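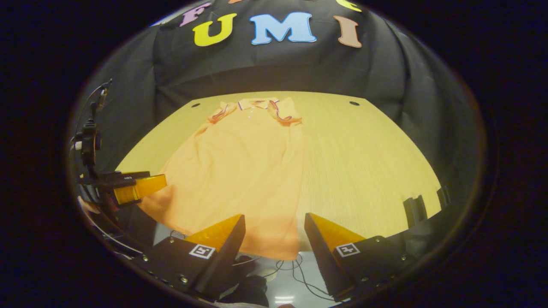 Is 52 too old to start cross-country ski racing?

Posted by mudroom_mel, 10th July

Okay, so I know it's the middle of summer and half of you are out on the lake, but I need to ask this now or I'll chicken out again.

I've been skiing on skinny skis since I was a kid, but only ever the way my dad did it, which means a thermos, wool knickers and a lot of stopping to look at birds. Last winter my niece talked me into a citizens' race up at Mengal, the short one, and I came in 332nd. I was passed by a man pulling a toddler in a sled. And I loved it! I loved it so much I sat in my car afterward and ate a whole sleeve of crackers and cried a little.

Now I want to do it properly. The trouble is that everybody I talk to at the trailhead started when they were six. The high school kids go by me like I'm a mailbox. One of them called me ma'am on an uphill, and she had enough breath left to be nice about it.

So my questions, in no special order:

Is there any point in learning to skate ski at my age, or should I stick to classic and get better at that? I've tried skating twice and fell over both times before I got out of the parking lot.

What should I be doing between now and the first snow? I walk the dog a lot. He's a slow dog.

And do I need new gear? My classic skis are old enough to vote, and then some. The guy at the shop wanted to put me on a pair of Brinines and I had to go lie down when I saw the tag.

I'm healthy, my doctor has no complaints except about my cheese habit, and I've got one slightly cranky knee (the left). I don't care about winning anything. I'd just like to beat the sled guy.

Hanne Ingvarsson

Fifty-two! I didn't start racing until I was 58, so you can have a seat in the junior section.

I'd say stick with classic this first winter and take a few skate lessons on the side, just for fun. Classic is what you already know and you'll see progress fast, and you need some of that when it's February and dark and your gloves are frozen. Skating is a balance thing more than a strength thing. If you want to start on it now, stand on one foot while you brush your teeth. I've done that for years. My husband has stopped asking. When you can do the whole two minutes on each side without grabbing the sink, move to standing on a folded towel, and then try it with your eyes shut, but please do that one somewhere away from the sink.

For summer, get poles and find a hill. Long ones, the poles I mean, though the hill can be long too. Walk up it hard, bounding a little if the knee will let you, and then stroll down. I do this on Tuesdays and on whatever other day I can't talk myself out of it. Most people our age go too hard on the easy days and then have nothing left for the hard ones, and I was the worst of them. If you can't chat with the dog, you're going too fast. The slow dog sounds perfect for this, to be fair.

If you like the idea of roller skis, wait until August when the clubs usually start their beginner nights, and borrow a pair before you buy. Wear a helmet, knee pads and elbow pads, and pick a flat parking lot with no exit onto a road. They do not have brakes, or mine don't, and I have met a hedge because of it.

About the kids going by you: let them. I had a girl of 17 pass me on the last climb at Clusgate and I remember thinking I had long underwear older than her. She waited at the finish and walked me over to the soup. I've raced with her mother since. You'll find there's a whole crowd of us back there in the middle and the tail of these things, and we know each other's splits and surgeries, and we are far more competitive than we let on. There's a woman in my age group I've been chasing for four winters. I like her very much and I want to beat her so badly.

The knee: see a physical therapist once before you ramp up, even if it's only cranky. I waited, and I lost most of a season to it.

Powderhound_Gus

just get waxless skins and go ski. you're overthinking it. also the sled guy is probably some ex college racer, they always are

trailsandtoast

Agree with nearly all of Hanne's post, and I'll take the gear part as I spent way too much money learning it.

Your old skis may be fine. What matters most is whether the camber still matches your weight, and a decent shop can check that for you in a few minutes. If they've gone flat you'll be dragging your kick zone on the glide and working twice as hard for nothing. I skied a dead pair for three winters and thought I was just bad. (I was also bad.)

If you do have to replace them, go to a fall ski swap and look for last season's club rentals. I got a pair of Ukitex that way with scuffed tops and perfectly good bases. Spend the money you save on boots. Boots that fit will do more for you than any ski, and you can't fix a bad fit with thick socks, no matter what your uncle says.

Poles too – if yours are from the same era as the skis, they're probably on the short side, and heavy. A lighter pair was the first upgrade where I noticed a difference on the same day.

One thing I'd add on the training side is some arm and back work. Those of us who grew up touring do everything with our legs. Double poling on the flats is where I was losing all my time, and a couple of short sessions a week with a stretchy band over a door fixed a lot of it. Check that the door is latched. Good luck with the sled guy, and post your result when you get it!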